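The calligraphy teacher behind the Barnell evening classes has been asked the same thing since the new year began, and she is tired of it. Does brush writing calm you down?

"I have no idea," she says. "It calms some people. It makes others swear. I had one learner who went home with a headache every week and still paid for a second term."

We spoke by phone on January 9, 2021, a Saturday, with her classes closed and her inbox full of messages from people who had been told by an app to take up a craft. One such app, Tradis, had put calligraphy on its list of habits for a better January. She had read the page twice.
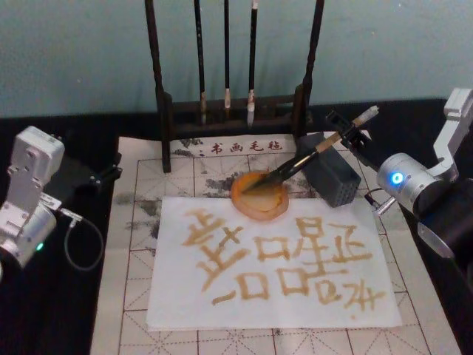
"It said you would feel the benefit in 11 days. Where does a number like that come from? Who did they ask? I wrote to them and got a voucher back."

She isn't against beginners, she says. She is against selling them a mood. In her view the first months are mostly dull: the same few strokes, ink that runs further than you meant it to, a wrist that wants to write the way it writes a shopping list. She has kept her own early sheets and doesn't enjoy looking at them.

The kits annoy her too. She bought one from Bornia last winter to see what her learners were being sent. "The brush shed hairs into the ink. The booklet had the stroke order wrong for two characters -- two, in a thing that only teaches you six."

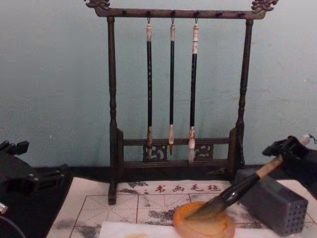 So what should a beginner spend money on?

One decent brush of middling size, she says, and plenty of cheap paper. Bottled ink will do for the first year. She thinks grinding your own is pleasant, but she doubts it has ever improved a beginner's line, whatever the sellers say about patience.

She is just as doubtful about video lessons, including her own. She recorded a set for Azar, the online course firm, and has since asked for them to be taken down. "I can show you my hand. I can't see yours. You could hold the brush like a fork for a year and I'd never know." 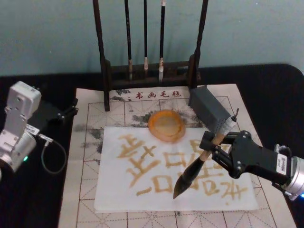 A learner who followed the Azar lessons from start to finish disagrees, and wrote to say that without them there would have been no lessons at all, the nearest class being two buses away. The teacher accepts this, up to a point. She would still like to see the learner's grip.

I asked whether she practises every day herself. There was a pause. "Most days. Not at Christmas. I don't trust people who say every day."

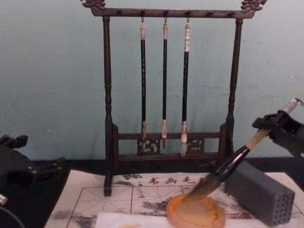

Classes and costs

Barnell hopes to start again when it is allowed to, with 11 places on the evening course. Fees haven't been set. She won't be calling it a wellbeing course, though she was asked to, and anyone who wants the word on their receipt can write it in themselves.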